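Plurkeris Planning Viewer - Set-up Guide for Residents' Groups
Section 4: Loading your street and preparing the shadow study

Read this section before the first public meeting. It is assumed that you have installed the viewer (Section 2) and received the site file from the architect or from the council.
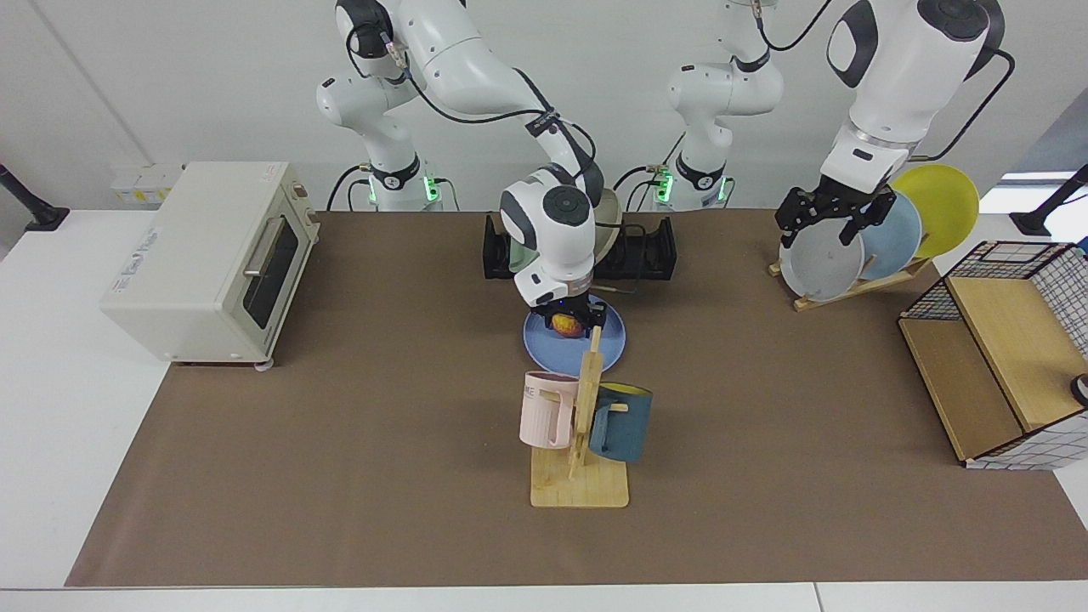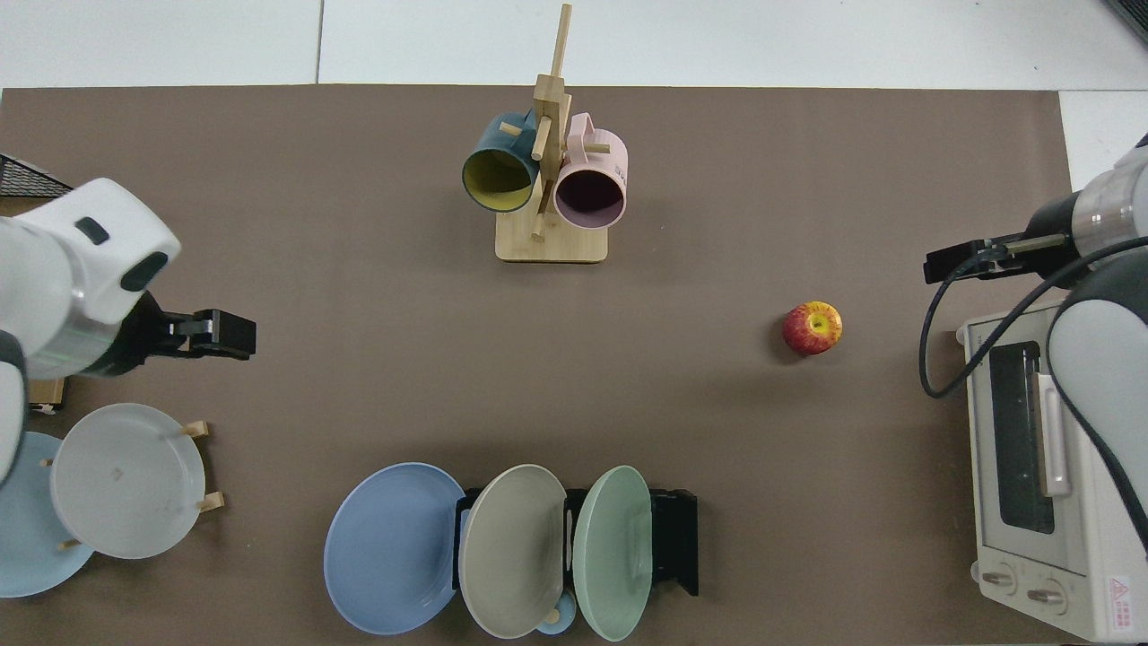
Jeptoo Langat remarks that in her group the site file came without the neighbouring houses, and the new block looked very small and friendly as a result. She asks every group to do step 3 with patience, also when the meeting is near.

4.1 Load the site

1. Open the viewer and choose Project, then New.
2. Select the site file. The name ends with the plot number, for example Carkbridge-356.
3. Compare the outlines on the screen with a map of your street. If houses are missing, choose Add Surroundings and wait until the bar is full.
4. Enter the height of the proposed building in metres. Use the height to the top of the roof, with lift housing and chimneys included.
5. Press Save.

Note: The viewer accepts plots of up to 900 square metres. A larger plot must be divided into 2 parts, and each part is saved under its own name.

Caution: Do not move the north arrow after step 5. All shadows are calculated from it, and the viewer gives no warning when it is wrong.

4.2 Prepare the shadow study

1. Choose Sun, then Month. Start with December, when the shadows are longest, and afterwards make the same study for June.
2. Set the hours. For most streets 9.00 to 15.00 is enough.
3. Click on the windows or gardens you wish to study. You can mark up to 17 points in one study.
4. Press Calculate. On an older computer this takes over ten minutes - please do not close the window.
5. Print the result with the box "Show existing buildings" ticked.

Note: Trees are not included in the calculation. If there are big trees on the street, write this by hand on the print.

Caution: The study is a help for discussion. It does not replace the daylight report which the planning office can demand from the developer.

4.3 If the result looks strange

Shadows fall towards the south: the north arrow is turned. Delete the project and begin again from 4.1.

The building has no shadow: the height was left empty in step 4 of 4.1.

The print is grey all over: choose Print, then Light Background.

Continue with Section 5, Sharing the study with your neighbours.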